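Chapter 4
The Can

Most of us open a can without admiring it, and the can has never complained. It keeps its contents shut away from the air for years, survives being dropped in the garage, and then gives up to one finger and a ring of metal. This chapter is about how both halves of that bargain are kept.
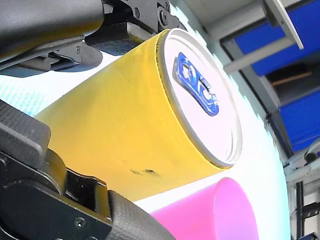 We start with the seam, where lid and wall are folded together – a dull strip of metal that does most of the work and gets none of the label. Section 4.2 moves on to the pull tab, a small lever with a long history of broken fingernails. You will need some arithmetic from Chapter 3, and one empty can per pair of students. Rinse it first. Angeliki Vasilakis, who taught this course before me, left a note in the margin here that says only "tuna."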